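Home | About | Tasks | Kit | FAQ | Contact

Showing the robot by hand: frequently asked questions
By the Flotari demonstration team, Skatville. Last updated in June

We get the same questions from people starting a shift and from partner sites setting up their own rooms. The answers are collected on this page. For hardware faults, see the kit pages first.

What does a demonstrator do?

You hold a gripper in each hand and carry out a household job with them. The grippers record what their cameras see and where they are in the room. Later, that record is used to train a two-armed robot to do the same kind of job. You don't drive the robot while you record.

Which jobs are on the list at the moment?

The current list is called Vestergaard and it has 19 tasks, most of them set in the bathroom and kitchen areas. Toothbrush tasks come early in the list. They look easy, but the handle is thin and people tend to squeeze before they have lined up the jaws.
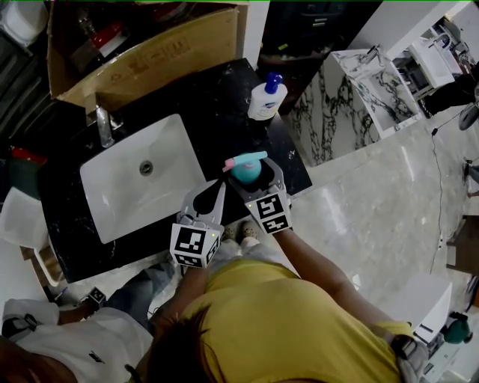
Two grippers at the bathroom counter, with a toothbrush at the right-hand one.

Why use hand-held grippers and leave the arms out of it?

Speed, mostly. A person with grippers can get through a task at close to normal pace, and a room can be changed over in a few minutes. We still use remote control for jobs where the robot's reach matters, such as opening a low drawer without hitting the cabinet beside it. Those sessions are booked separately under Jistberg and need a trained operator.

What are the printed cubes for?

Tracking. The black and white squares let the software work out where each gripper is and which way it is turned. Keep your sleeves and the other gripper clear of them as far as you can. Don't wipe them with anything wet, and don't pick the gripper up by the cube.

How many recordings make a full set?

100 good ones per task. A recording with a dropped object can still count if you pick the object up and finish the job in a normal way. Mark it as a recovery when you save it. If you stop halfway, discard it and start again.

Should I move slowly?

Move at a steady pace, a bit slower than you would at home. Very slow recordings are hard to use, as the robot learns the waiting as well as the movement. Pause only where the task sheet asks for it.

Can I use my fingers if something gets stuck?

No. If the jaws can't do it, the robot can't either. Put the gripper down, stop the recording, free the object and begin a new one.

Does it matter what the gripper's camera can see?

Yes, and it sees more than people expect. When the tool is turned upwards it can take in the ceiling, the stairs and anyone working further down the room. That is fine for most tasks. Don't clear the room for it, but do keep papers with personal details off the tables. 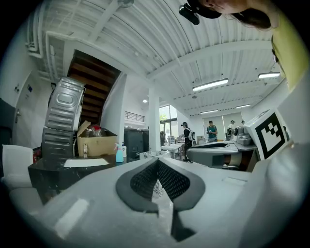 Looking up past the gripper pad, with the room behind.

Do the objects have to be in the same place each time?

No, please move them. Shift the main object by a hand's width or so between recordings, turn it round now and then, and swap the bottles and boxes near it. If every recording starts the same way, the robot copes badly with a tidy-up.

How should I check the pads?

Look at the rubber before each session. The mesh surface should be clean and lying flat, with no soap or toothpaste left on it. Close the jaws fully once and open them again. If they stick or feel uneven, swap the gripper and put a note on the old one.

My file won't upload. What now?

Leave the gripper switched on and try again after a minute. If you see error 2192, the clocks on the left and right grippers don't agree. Restart both together and re-record the last take. Earlier takes are normally safe.

How long is a session?

Two hours at most, with a break in the middle. The grippers are light but your wrists will notice them — stop sooner if you need to.

Comments (3)

kettle_on: Is a recovery still a recovery if the thing lands on the floor? The task sheet only mentions the counter.

Flotari team: Yes, if you can reach it with the grippers and carry on. If you have to kneel on it or move furniture, discard.

M. at the partner site: We had 2192 all morning. Restarting them one after the other does nothing, it has to be both together.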